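Before You Give: How I Check Out a Charity at the Kitchen Table

2018-02-23

My phone rings a lot in February. I think the lists get passed around after the holidays, and once you've sent one check to one animal rescue you hear from every animal rescue there is. So over the years I've worked up a little routine for sorting the good ones from the ones that mostly pay for more phone calls, and a couple of you asked me to write it down.

First tip, and if you only do one, do this one: never give on the phone. Not even to a group you love! I say "Please mail me something" and then I hang up. The real ones mail it. A caller who gets huffy or wants a card number "to hold the pledge" has told me plenty.

Keep a giving folder. Mine is a plain accordion file in the drawer under the microwave (next to the takeout menus, don't judge). Every appeal goes in unopened, and I go through the whole pile in one sitting, four times a year. When you open them all together you notice things. Last fall I had two envelopes from veterans' groups with nearly the same name and the same return box in Curnora, and I would never have caught that one at a time.

Look at the exact name. Copycat names are the oldest trick going. Write down the name as printed, every word of it, and search that. "Fund," "Foundation" and "Society" can be three completely different outfits.

Then pull the tax form. Most charities in the US file a Form 990 and it's public. You can look it up free online, or ask the charity for a copy. It's long and dull and you can skip nearly all of it. I go to the page that splits expenses into program services, management, and fundraising, and I get out the calculator. Take the fundraising number, divide it by the total. My personal cutoff is 15 percent, a bit looser for a brand new group that's still finding its feet. You may want a different number, just pick one before you look so a sad brochure doesn't talk you out of it.

While you're in there, check the section on professional fundraisers. It shows what was raised and what the hired company kept. I did this for a children's hospital wish group a Holtia call center had been ringing me about, and of all the money brought in by phone the charity itself saw a sliver. I was so mad I cleaned the oven.

Watch out for the free stuff too. Address labels, nickels taped to a letter, a tiny calendar. You don't owe anything for it, so use the labels and toss the rest.

A few smaller ones:

Write checks to the charity's full name, never to a person and never to initials.

Ask your state's charity office if the group is registered. Mine answers the phone, bless them, usually in under 6 minutes.

Save your receipts in the same folder. I staple mine to the appeal letter, and come tax time it's all right there. A bank statement alone won't cover the bigger gifts, so hang on to the letter.

If you give monthly, put the cancel date on the calendar and decide fresh each year. I found an old one to a group called Reltis that I'd forgotten completely. Small amount, but it had been going out for ages.

And do give! I don't want anybody reading this and slamming the drawer shut. My town food pantry has a budget you could fit on an index card, and I've never once regretted a dollar of it.
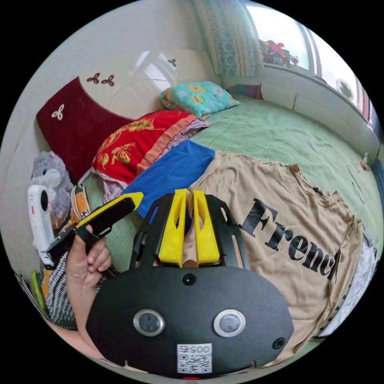

Krawczyk writes: I'd add one thing about the 990, look at the year on it. I pulled one that seemed fine and the figures were three years old. The newer one had fundraising at nearly half of everything they spent. Also, the postage-paid envelopes, do you send those back empty to get off the list? I've been writing "remove me" on the slip and it seems to work with maybe every other group.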